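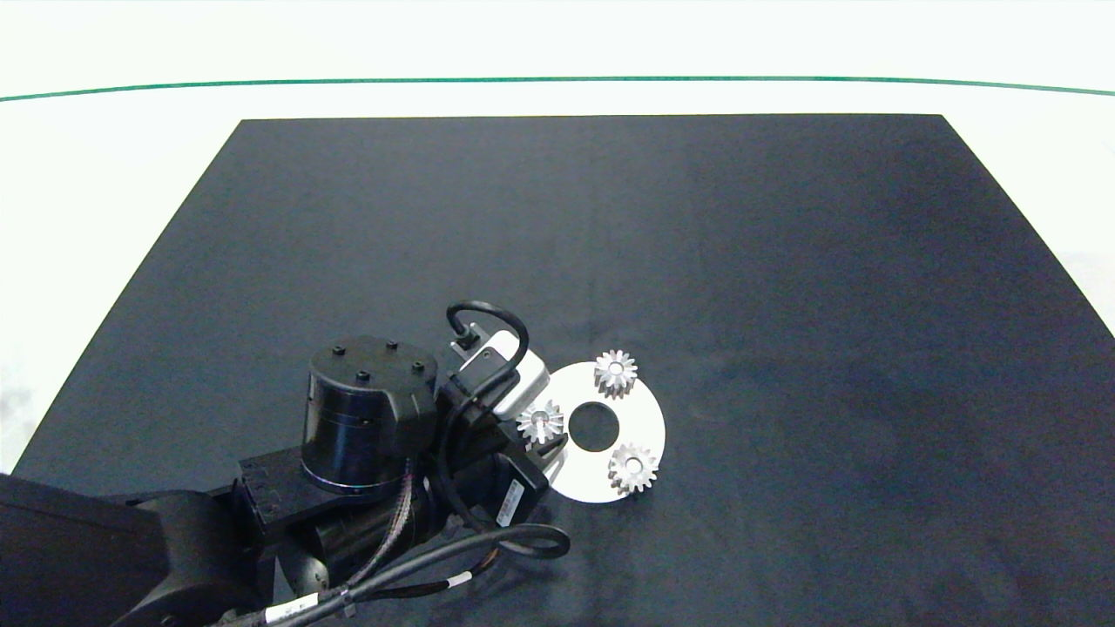
Horizontal banding on the Skanow 135 office printer, tray 2, all users on the second floor. Reported by Eyerusalem Weldu, Dinsa branch. Text pages are clean. The fault shows only in large dark solids and is worst on matte stock. A flat area like the dark navy-gray table top, with faint lighter patches toward the right and center, is hard to judge by eye, as light bands can pass for surface texture. Use the solid gray test page from the service menu for all checks below.

Page count at time of report: 1,698 since last drum change. Firmware is current. Paper was fresh from a sealed pack.

Steps taken before escalation:
Printed test page from tray 1 and tray 2. Bands on both.
Swapped black toner with the spare. No change.
Ran full calibration twice. Bands slightly lighter after the first run, same as before after the second.
Printed straight from USB to rule out the Vodow print server. No change.

Bands repeat at a fixed spacing down the page, so a rotating part is likely. Spacing does not match the drum or the fuser roller in the service chart.

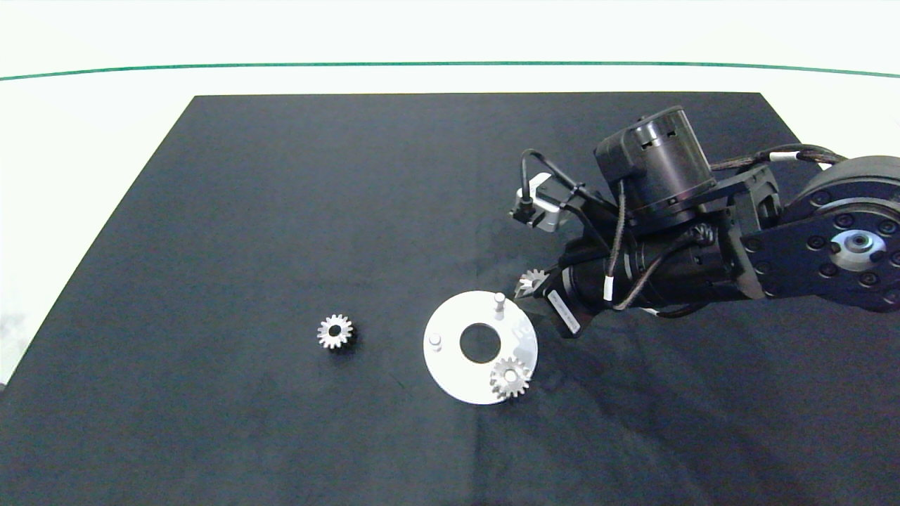 Issue 1469

Status: open, waiting on parts
Assigned to: Berhanu Chala
Priority: normal

Opened the left side cover. Drum seated correctly, contacts clean. Turned the developer drive by hand and felt a light catch once per turn of the small idler gear. One tooth on that gear is worn on the leading face. Grease on the shaft was dry and had paper dust in it.

Cleaned the shaft, applied a thin coat of the grease listed in the manual, refitted the gear. Test page after refit: bands still present, lower contrast. Spacing unchanged – measured against the repeat distance for the idler, and it fits.

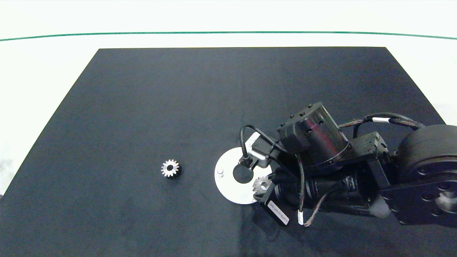 Ordered a replacement idler from the Jirnadberg warehouse. The developer unit can stay in service until the part arrives. Send dark artwork to the first floor printer in the meantime.

Dec 4, 2020: Part received, fitted, cover closed. Ran 70 test pages, mixed stock. No bands on gray, black or dark blue solids. Eyerusalem to confirm on the next poster job before the ticket is closed. If bands return at a different spacing, open a new ticket and attach the test page unfolded.

Related tickets
Tray 2 picks two sheets on thin stock
Vodow print server drops jobs after sleep
Toner low warning stays on after refill
Gray cast on scanned originals

Home Tickets Parts Manuals Search

Contact the Dinsa help desk | Back to top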